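Rudero Publishes Reporting Rules for Simulated Kitchen Tests

Rudero, the working group that maintains shared test procedures for household manipulation software, has released version 3 of its reporting rules. The document, dated February 14, 2024, covers tests run in simulated kitchens and sets out what a developer must disclose when quoting a success rate.

The main change concerns scene definition. Under version 2, a developer could name the kitchen layout and leave the rest to a general statement such as "standard clutter." The new text requires a list of every movable item, its starting pose, its mass and the friction value assigned to it. Fixed items must be listed separately. A result submitted without the full list will be marked as incomplete and left out of the comparison tables.

Random seeds must also be published. A layout has to be run with at least 60 seeds, and the seeds used for tuning may not be used again for scoring. Failed runs count toward the total even when the failure comes from the physics engine, such as an object passing through a countertop. Developers may report those failures on a second line but may not remove them.

"We received 3277 runs during the November review, and a large share could not be repeated from the files supplied," said Masanobu Murakami, who edited the new version. "In most cases the robot software was fine. The scene was missing information."

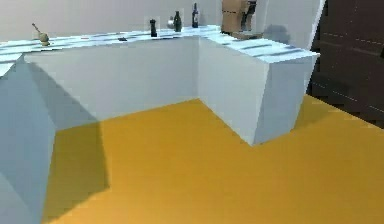
Lighting and surface appearance are handled in a separate annex. Developers whose software depends on camera input must state the position and strength of each light source, whether shadows were switched on, and the resolution at which images were rendered. Scenes with simplified cabinets — plain blocks without handles or working doors — remain acceptable for countertop tasks. They may not be used to support claims about opening, closing or storage.

The annex also limits how results can be described. The phrase "kitchen ready" is no longer permitted in a submission unless physical trials are attached. A simulated score must carry the word "simulated" in the same sentence or table row.

Two developers have said they will adopt the rules at once. Palletti plans to resubmit its earlier countertop results with complete item lists. Jundlow will apply the new format to future work only, according to its test lead, Tarek Ragab, who said the older scene files were not stored with friction values.

Bellini, which supplies object models to several of the submitting teams, asked for a longer transition. Its comments object to the mass requirement for containers, where the fill level is often undefined. Rudero kept the requirement but added a note — clause 14 — allowing a closed container to be declared as a solid body with a stated total mass.

Version 2 submissions will be accepted until the end of November. Comments on the annex should be sent to Shota Ichikawa at the Rudero editorial desk.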